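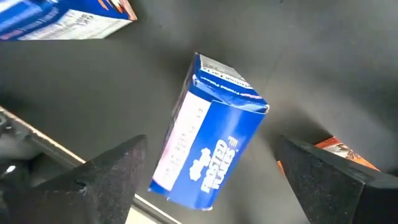

**1/** Cereal is the worst thing in my kitchen to store. The boxes are tall, they're mostly air by the second week, and they fall over when you pull out the one behind. I spent part of April sorting out the dry goods and cereal was where I started. Thread.

**2/** Background: we moved into the apartment on Listholm with one pantry cupboard and one short run of open shelf. The cupboard has 3 shelves and the top one is too high for Korkor to reach without the stool. So everything we eat daily has to go on the lower two or on the open shelf.

**3/** I took every box out first. All of it, including the ones at the back I was fairly sure were empty. Two of them were. One had a spoonful of crumbs and a folded bag clip in it.

**4/** A dented box is fine, by the way. I used to move cereal into plastic tubs as soon as a corner got crushed. If the inner bag is sealed, the cardboard can look as bad as it likes. I check the bag, fold the top flap back into shape and put it away.

**5/** Full-size boxes like Frosted Flakes now go on the bottom shelf, narrow side out, like books. You lose the big front panel but you can still read the name on most spines. I got two more boxes in this way than I did with them facing forward.

**6/** Do not lay them flat in a stack. I tried it for a week. Whatever you want is on the bottom, and the top flaps open a little every time you slide one out. There was cereal behind the flour until I vacuumed.

**7/** Small cartons are a separate problem. They're too short for the cereal shelf – you waste all the space above them – and they get lost behind anything bigger. Ours had ended up in three different places.

**8/** What worked was a plain wooden board. I set the small cartons out on it first, away from the cupboard, and moved them around until I liked the arrangement. Then the board can go on the open shelf with everything on it.

**9/** I wanted the plant on the same shelf, so it had to be part of the planning too. Pot at one end, cartons next to it. Leave a gap when you water.
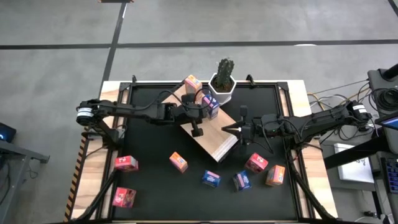 ## Part two: getting the rows right

**10/** Korkor Bonsu (who does most of the cooking here) wanted the cartons grouped by what they are. I wanted them grouped by color. With our small cartons those come out nearly the same, so that argument was short.

**11/** Start with the back row. If you fill the front first you end up reaching over it and knocking things down. I did this twice before I learned.

**12/** Keep the rows straight but don't push the cartons together. A finger's width between them is enough to get hold of one without dragging its neighbor out. On a deep shelf I'd leave more.

**13/** Two rows is my limit. A third row means something at the back that you forget you own, and then you buy it again. We had duplicates of almost everything small.

**14/** Selorm Essien asked if I looked at the Grandia pull-out racks. I did. The one that fits our cupboard is 45 cm deep and needs screws through the side panel, and we rent. It's probably good if you own the place. I already had the board.

**15/** He also asked about labels. I haven't made any. The cartons already say what they are, and I didn't want another thing to update when we switch brands.

**16/** One thing I'd change: I should have measured the open shelf before picking the board. Mine sits a little over the front edge if I put it in straight. Turned the other way it fits, but then the rows run front to back – still usable, just slower when you want something from the far end.

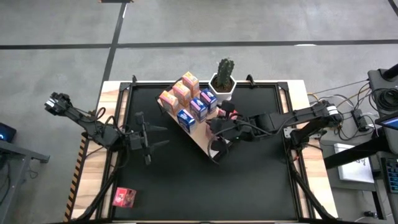

*Two rows of three, orange and blue, on the board.*

**17/** Since a few people asked: it took one afternoon, and most of that was wiping shelves. The arranging part is quick if you've already thrown out the empties.

**18/** Flour, rice and beans are next. Those are in bags, so none of this applies, and I'm leaning toward jars with wide mouths. If you have a jar that seals well and goes in the dishwasher, tell me which one.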